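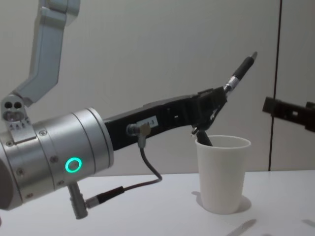

Asger Vídalín wants to know how I ever get a status report out of people without chasing them, and the short answer is I don't, I chase them too. But I chase a lot less than I did back in December, so let me tell you what changed.

Some background. I run the Hedegaard rollout, which is 147 open tasks across 5 teams, and until recently every one of those teams sent me a weekly report in its own format. One was a spreadsheet. One was a slide deck (a deck! every week!). One was a long email with the bad news in paragraph four.

I used to spend all of Thursday afternoon turning that pile into one page for the steering group. Then they'd ask me a question about something I'd left out.

So I asked everybody to drop the reports and answer two things by 3 pm: what date moved, and what are you waiting on. If no date moved, write "none" and go get a coffee.

First week, three teams answered. Second week, four. The fifth team kept sending the deck, bless them, and I kept replying "which date moved?" until they gave up on me.

The waiting-on question is the one I'd fight for. We found a firewall request sitting with Bretgate for 2 weeks while both sides figured the other had it. It had been green on the old report the whole time!

Halldóra Þorgeirsson replied: "Doesn't this just hide small slips until they're big?"

Fair, and yes, a bit. My fix is that a moved date counts even if it moved by one day. People hate typing that in at first. I don't comment on the one-day ones, ever, and I think that's why they keep coming.

Someone else asked about tools. We use a shared doc. I tried a proper dashboard on the Fletard job, 396 rows, color coding, the works, and I was the only person who opened it. I was very proud of the colors.

Things I still haven't solved: the team lead who says "nothing" when he means "I haven't looked." Vacation weeks. And how to get my own answers in by 3, which I've missed twice now.

Next week I'll do a thread on risk logs, if I can find where I saved ours.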